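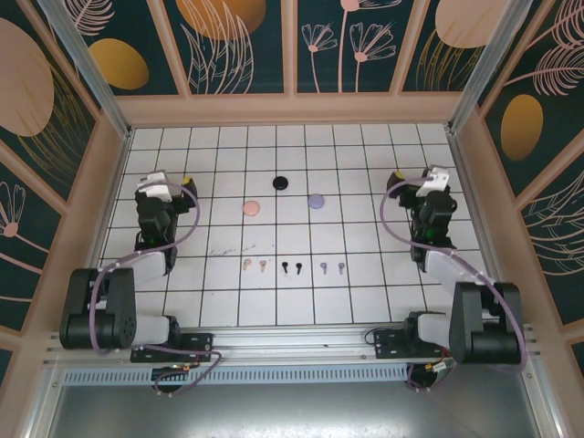
Deividas Adomaitis wrote: are you setting the pegs down on the bare tiles or on the grid lines? Mine only lean when the foot sits half on a line.

Good question, and thank you! I tried both. On Trostbridge tiles the pegs stand fine in the middle of a square, but the lavender ones go over if they straddle a line. Same result in the morning and again at 4 p.m.

Tried so far:
– wiped the floor with a dry cloth (no change)
– swapped the pink and lavender pegs (the lean stayed with the lavender)
– turned the floor around (no change)

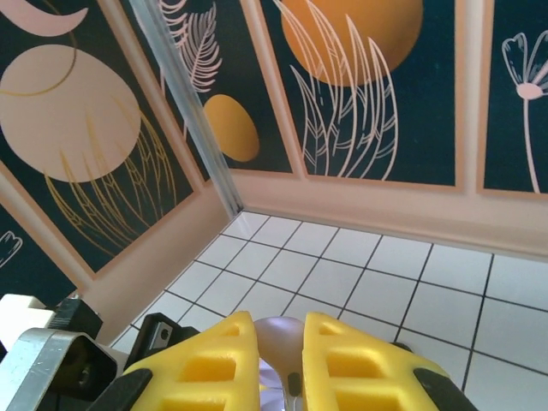
I also ran the slide test from the Purkolton leaflet, 100 pushes per disc. All 3 discs passed and I was so pleased, they glide beautifully. The pegs are the only thing holding me up now.

Last night I rubbed the feet of the lavender pair on fine paper, 200 grit, very lightly. Huge improvement! One still rocks a little, the other is rock solid.

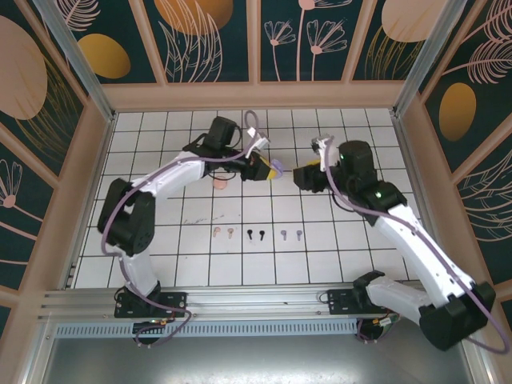

So my guess is a bit of leftover molding under the foot. Could Bitavura send 2 spare lavender pegs from a different batch? I'd love to compare them side by side.

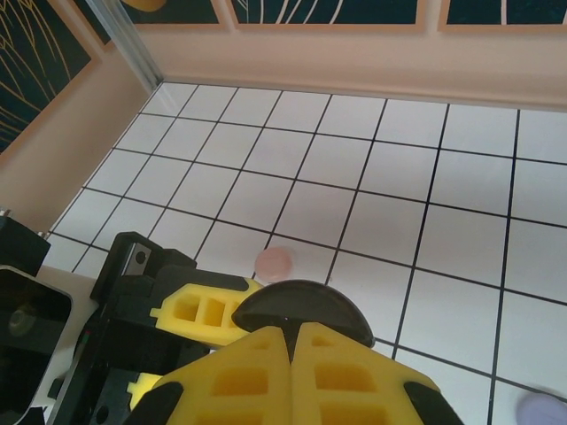

Second thing on this ticket is the wall pictures from Idahosa. They're gorgeous and I'm keeping them whatever happens. The golden-yellow lines on the left wall are my favorite, like grass in the wind, and the light peach frames go so well with the walls. Are those frames sold separately? I'd like a set for the other box too.

Status: waiting on parts

3 shares · 2 comments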